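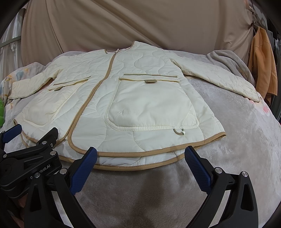 ## Part 4: Folding a quilted jacket

Light quilted jackets were the thing I got the most mail about after the first version of this guide, so they get their own part now. The method works for anything thin and padded with no collar. If yours has a hood, skip ahead to Part 5 and come back for the storage notes.

### Before you start

You'll need a flat surface bigger than the jacket with both sleeves out. A bed is great (I do all mine on the bed, with a blanket under it so nothing slides around). You'll also want a soft clothes brush and a cloth bag. I use the medium Amodgate bag, but an old pillowcase does the same job!

Check that the jacket is completely dry. If you washed it this morning, give it until tomorrow.

### Laying it out

1. Empty the pockets. Put your whole hand in, right down to the corners, especially with big patch pockets – I once packed away a house key for an entire winter.
2. Lay the jacket on its back with the neckline away from you and the hem close to you.
3. Bring the two front edges together so the bindings lie side by side. Don't tug them straight at the bottom. On a jacket with rounded front corners they're meant to curve away from each other near the hem.
4. Pull each sleeve out to the side and smooth it from the shoulder to the cuff. You'll get wrinkles at the underarm whatever you do, so leave those alone.
5. Flatten the pockets with your palm, starting at the opening and working down. If there are little tabs at the top, make sure they're lying flat and not tucked inside.
6. Look for any cord loops near the hem and lay them on top of the fabric where you can see them.
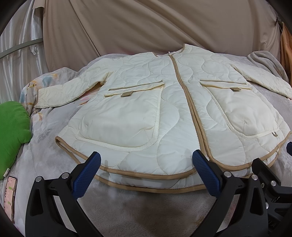
*Adomaitis*

Cream with tan binding shows every smudge, so now is the time to go over the edges. Neckline first, then cuffs, then the hem. Brush along the binding, never across it.

**Caution:** Don't iron padding to get creases out. Hang the jacket in the bathroom while you shower and let it relax by itself.

### Folding it

7. Fold the left sleeve straight across the body, then the right one over it. The cuffs should land above the pockets.
8. Fold each side in toward the middle, just far enough to make a neat rectangle. Wide jackets that flare at the hem will need a bit more turned in at the bottom than at the shoulders.
9. Bring the hem up to the neckline in one loose fold. One! Every extra fold is another line pressed into the quilting.
10. Slide it into the bag with the fold going in first.

**Note:** I tried rolling for a while, back when I had the narrow Trarkgate drawers, and I don't recommend it for this kind of jacket. The pockets bunch up in the middle and you end up with a lump.

### Storing it

Keep it on top of the stack with nothing heavier than a scarf over it. I take mine out every 90 days, shake it, and fold it again starting from the other sleeve. If you're filling in the Nanmont closet chart from Part 1, quilted jackets go on line 13, next to the vests.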